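Drawer liners, bins and the width problem
October 6, 2022
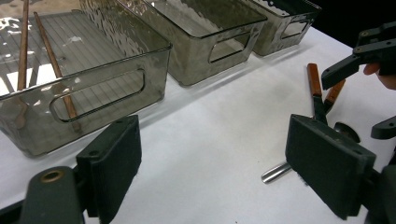

Smoky-gray bins, the nearest with two chopsticks in it.

Most kitchen drawers in rental apartments are built to an outside dimension. The listing says 16 inches, the cabinet face measures 16 inches, and the usable interior is whatever remains after the slides, the side panels and any glue squeeze-out have taken their share. In my kitchen the difference is a little over two inches. I bought organizers twice before I measured the inside.

Measure at three points: front, middle and back. Older boxes bow outward at the middle and pinch at the back where the panel is nailed. Use the smallest number. Then measure height from the drawer floor to the underside of the rail above, with the drawer closed if you can get a tape in from the cabinet below. Height is what stops a drawer from closing, and it is the figure least often printed on packaging.

Bins also taper. A bin sold as 10 inches long is that length at the rim and shorter at the base, so a row of them leaves wedge-shaped gaps at floor level. Two tapered bins side by side will slide until their rims touch. If you plan around base dimensions the row will not fit. Plan around the rim and accept the gaps.

Liner matters more than I expected. The Trumisell ribbed liner grips well but adds enough thickness to cause rubbing in a shallow drawer. The Arkance one is thinner and curls at the cut edge for a few days. I weighted it with a cutting board overnight in September and it has stayed flat. Cut liner a quarter inch undersize on each axis. Adhesive liner is a bad idea in a rental.

On cost: my total for the kitchen was 40 dollars, liner included. A fitted wooden insert from the shop on Naltolgate would have been several times that and would not move with me to the next place. Separate bins can be rearranged, or shifted to a bathroom cabinet later.

Current layout, top drawer: flatware at the left, long utensils along the right side, small tools across the front. Chopsticks go with the long utensils. The second drawer holds wraps and bags, which do not need dividers if the boxes stand on edge.

Still unresolved is the corner drawer, where the box is not square. The diagonals differ by half an inch. I may leave that one for dish towels.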